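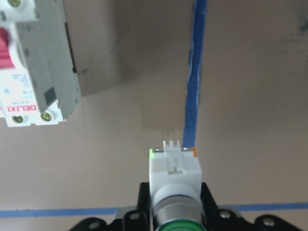 I made the oat and date bars again on Monday, and this time I wrote things down. The recipe came from Dolores Okafor, who measures in handfuls, so the amounts are mine.

You need 600 grams of rolled oats, 3 big spoonfuls of peanut butter, a bag of soft dates and a pinch of salt. Soak the dates in hot water, drain, then mash with a fork.

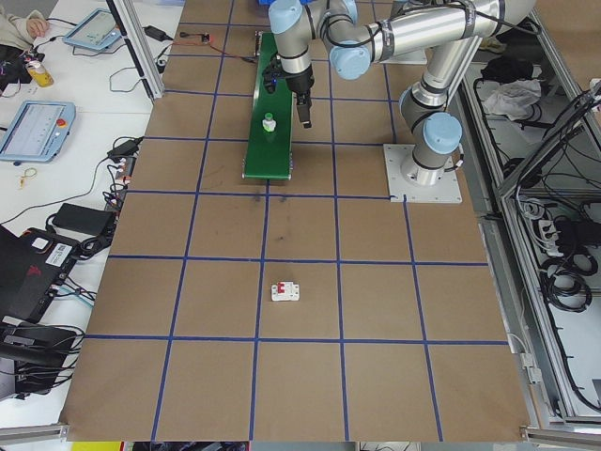 Belt, arm and a small bottle with a green cap.

Stir everything together until it holds when squeezed. Mine was crumbly, so I added a splash of the date water.

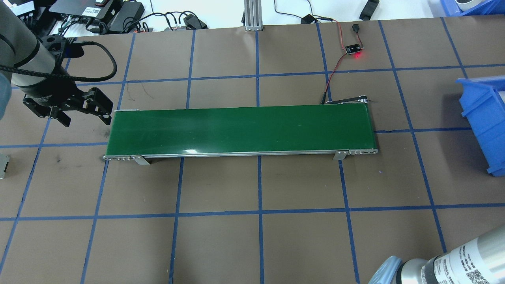
Chilling and cutting

Press the mix into a lined pan and chill for five hours. I tried cutting sooner in September and got granola – good granola, but not bars.

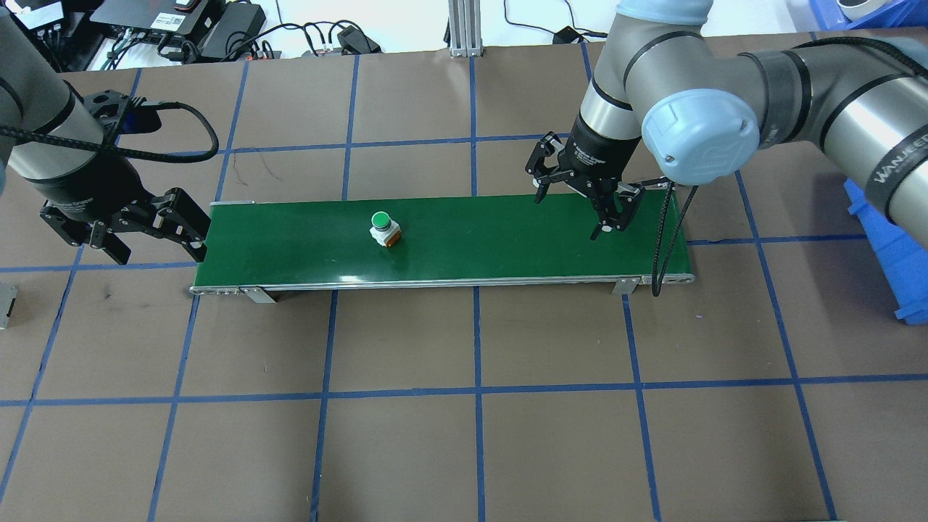 A long knife works best, wiped between cuts. They keep all week in the fridge, and I wrap a few for lunch. Next time I want to try half almond butter and see if the kids notice.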